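Lachlan Hapeta
2022-09-01

A thread on "good practice" for recording hand-held gripper demos, and why I trust maybe a third of it. Long one. Mute me if you must.

Background: Skarden has been passing around a draft guide for home recording sessions. 34 rules. I read all 34 so you can read 2 of them and go outside.

The job I care about is the dull one. Snacks, a cardboard box, a dining table in somebody's home. The draft calls this a "low-complexity domestic packing task." Okay.

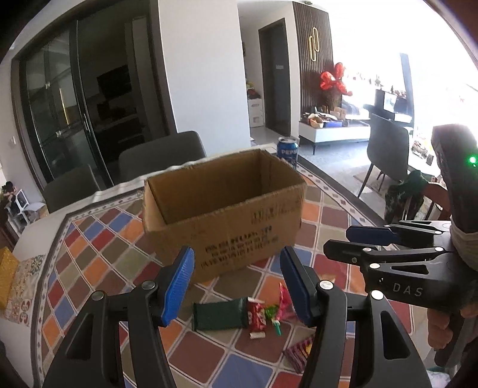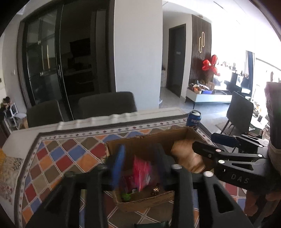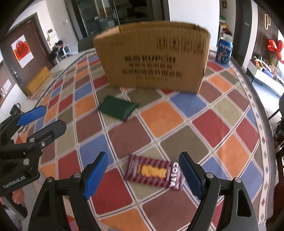
Rule 1 says the work surface must be "plain, matte and of uniform color." Who eats off that? Go look at ten kitchens. Half of them have a tablecloth your aunt picked out, and the cloth is going to be loud.

If your policy can only find a candy wrapper on a gray mat, you should want to know that before you ship. A rule that hides the problem until February is a bad rule.

Rule 4: "Remove all items not involved in the task." I go back and forth on this one. Take away the stuff that can spill, break or roll under somebody's foot, sure. A closed soda can at the back of the table? Leave it and write down that it was there.

What I'd put in place of rule 4: decide before you start whether an object is part of the task, and don't change your mind halfway through the session. Most of the messy labels I've had to fix came from people changing their mind halfway through.

Rule 9 wants the box in "a fixed, taped position." No. Move the box between episodes. Turn it. Push it to the far side. Just don't nudge it during an episode and then pretend you didn't.

Credit where it's due, rule 11 is good. Both hands stay on the tools from start to stop. If a bare hand goes in the box, the episode gets a flag. It doesn't matter how quick it was or how helpful.

The draft then spoils it by saying flagged episodes "should be deleted." Why? A flag is information. Keep the file, keep it out of the training split, look at it later. Deleting is how you end up with a beautiful failure rate you can't explain.

Numbers, because I know someone will ask. Rochelle Kerslake and I went back through 1,312 packing episodes from the Sallesa project. We read the notes on every one.

Our biggest headache was the word "done." Some operators stopped when the last packet was released. Some stopped when the tools were back at the table edge. Same task name, same folder. The draft has four rules on lighting and zero on this.

Speaking of lighting. Rule 15, "close all blinds." So we're training for people who live in caves? A bright window behind the table is a normal Tuesday problem — sorry, normal any-day problem — and it belongs in the set. Log it and carry on.

Rule 18 says operators must rest after every 20 episodes. I have no complaint. I'd make it stricter for two-handed work. Try holding a gripper in each hand and reaching over a table all morning, then tell me how careful your last picks were.

Rule 22, on packaging: "use unbranded objects where possible." I get the legal worry. But crinkly, shiny, printed packets are what's in the cupboard, and a plain white block teaches you very little about a candy wrapper.

Rule 27 is privacy and it gets one line. One! You're recording inside a home. Doors, shelves, whatever is stacked on the cabinet behind you. Do a slow turn with the person who lives there and ask what should be put away. Write down that you asked.

Rochelle thinks I'm too hard on the draft. Her view is that a strict guide gets loosened in practice anyway, so start strict. Mine is that a guide everyone breaks on day one teaches them to break the good rules too. We have not settled this.

Someone at Goodwin asked if they could just adopt it whole as a supplier requirement. Please don't. Pick rule 11, rule 18 and a longer rule 27, add a written definition of "done," and see how far that gets you.

And before Truvineo's people show up in the replies: yes, I've seen your checklist. It's shorter, which I like. It also has a box for "session quality: high / medium / low" with no word on what those mean. Who fills that in, and against what?

Comments on the draft are still open. I've sent mine, mostly about rules 1, 9 and 15. If you record in real homes, send yours, even if it's two lines and you disagree with me about the tablecloth.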